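The Long Thread: A Knitting Guild Takes Stock

November 2023

When the Skavmont Knitting Guild opened its archive to members this fall, the shelves held over 400 handwritten patterns, most of them for mittens and most of them incomplete. Some stop at the thumb. Some give the cuff in full and then trust the knitter to know the rest. One, on the back of a feed store receipt, reads only "as before, but for Jinska wool."

The guild has spent much of the past year turning this material into a form that a present-day knitter can follow. The first results will be published in December as a printed collection of 10 mitten patterns, each reconstructed from the original notes and test-knitted by at least two members working apart from each other. It is the first book the guild has issued under its own name.

The work has been directed by Hakim Sutanto, who joined the guild as a spinner and came to knitting later. His training as a spinner has shaped the project in ways that readers of the collection will notice. Each pattern begins with a full page on yarn, giving the ply, the direction of twist and the number of wraps to the inch, before a single stitch is mentioned.

"The notes assume a yarn that is no longer made," Sutanto said. "If you knit them in a modern worsted, you get a mitten for a much larger person. We had to work backward from the few finished pairs we had."

Those finished pairs are kept in acid-free tissue in a flat drawer at the guild's rooms on the upper floor of the Lyimo Building. They may be seen by appointment. Several have been darned so often that the palm is more darning than knitting, and the mends are of interest in themselves. The usual repair was a woven darn over the ball of the thumb, worked in whatever color was at hand. In one pair the repair was made by picking up stitches around the hole and knitting a new patch upward, grafting it at the top. The join can be felt with a fingertip but is hard to find by eye.

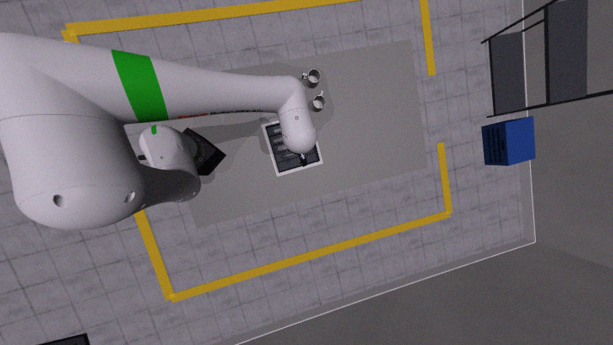
The original knitters worked at a firm gauge, commonly on needles two sizes smaller than a modern ball band would suggest. The fabric that results is dense and a little stiff when new. It softens with wear and felts slightly at the palm, and the guild's testers were asked to wear their samples outdoors for several weeks before submitting their comments. Those comments are printed in the collection alongside the patterns, with only light editing. One tester found the cuff too short for use with a winter coat. Another asked for a longer thumb and was told that the thumb in the original was shorter still.

The question of how far to correct the old notes occupied a good part of the guild's spring meetings. Some members favored printing the patterns exactly as found, with errors marked. Others argued that a pattern which cannot be knitted is of little use to the people most likely to buy the book. The arrangement finally adopted sets the two side by side. The left-hand page carries a transcription of the original, with its spelling and abbreviations kept. The right-hand page carries a full working pattern in standard terms, with a chart where color is used.

Color is used in six of the patterns. The palette is narrow: natural white, a brown from the fleece of dark sheep, and a dull yellow that members believe came from onion skins. Indigo appears in one pair only. The motifs are small, seldom more than seven stitches across, so that the unused strand is never carried far behind the work. Knitters with experience of stranded mittens from other regions will find the floats short and the rhythm easy to learn. The one exception is the pattern known as Silar Gate, where an upright bar motif runs unbroken from cuff to fingertip and the decreases are placed inside the bars. It is the most demanding pattern in the book and appears last.

Silar Gate also posed the greatest difficulty in reconstruction. The surviving note covers the back of the hand and says nothing of the palm. No finished pair is known. The guild considered a plain palm, a striped palm and a palm of single alternating stitches, and had samples made of all three. The alternating version was chosen on the grounds that it keeps both colors in play across the whole round and gives the warmest fabric. The other two are described in an appendix for those who wish to try them.

Members who have handled the archive speak of how much the patterns leave unsaid. Casting on is never described. Neither is the direction of the decreases, nor the treatment of the gap that forms at the base of the thumb. These were matters learned at someone's elbow, and the editors have had to choose among several likely methods. For the cast-on they recommend a long-tail version worked over two needles held together, which gives an edge loose enough to pass over the hand. For the thumb gap they suggest picking up two additional stitches at each side and decreasing them away in the next round. Both methods agree with what can be seen in the finished pairs, though other methods might give the same appearance.

The yarn for the test samples was spun by members from fleece purchased locally, and this proved the slowest part of the undertaking. A pair of adult mittens takes a modest amount of yarn, but the singles must be fine and tightly twisted, and the plying must be firm enough to stand up to abrasion. Sutanto prepared a sample card for each spinner and asked that every skein be checked against it. Skeins that fell outside the range were set aside for hats.

Readers who do not spin need not be discouraged. The introduction lists the qualities to look for in a commercial yarn and explains how to test one before committing to a full pair. A swatch should be knitted in the round, as the mittens are, and washed before it is measured. The editors are firm on this point. Many knitters work more loosely on a purl row than on a knit row, and a flat swatch will mislead them.

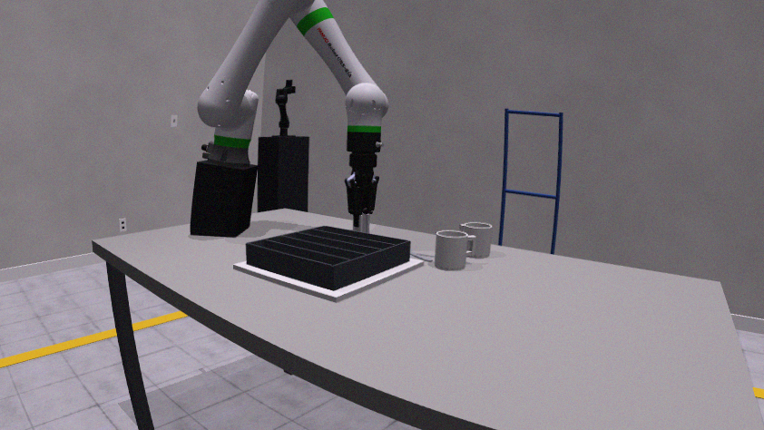
Which pattern should a knitter attempt first?

The guild recommends the plain ribbed mitten that opens the book. It uses one color, has a simple thumb worked from a slit, and allows the knitter to settle on gauge before any colorwork is begun.

From there the patterns proceed in order of difficulty. The second and third introduce a shaped thumb gusset. The fourth is the first to use two colors, confined to a narrow band above the cuff. A knitter who works through the book in sequence will meet each new technique once by itself before having to combine it with another.

The first printing will be 900 copies. Members may reserve the book at the guild's rooms, and remaining copies will be offered to the public through yarn shops in the district. Proceeds will go toward the proper storage of the archive, much of which is still kept in the envelopes and biscuit tins in which it was donated. The paper is in fair condition. The pencil notes are fading more quickly than the ink, and these will be transcribed first.

A second collection, devoted to stockings, is under discussion. The stocking notes are longer than those for mittens and somewhat more complete, but they raise their own problems. Leg shaping was recorded by reference to a particular wearer, and the wearer is seldom named. Several notes give instructions to decrease "until it is right." The editors have begun comparing these with the few stockings held by the guild, one of which was evidently knitted with a different heel from its mate.

Those wishing to assist with transcription are asked to leave their names at the guild's rooms. Experience in reading older handwriting is helpful. Knowledge of knitting is required, as many of the abbreviations can only be resolved by working the row.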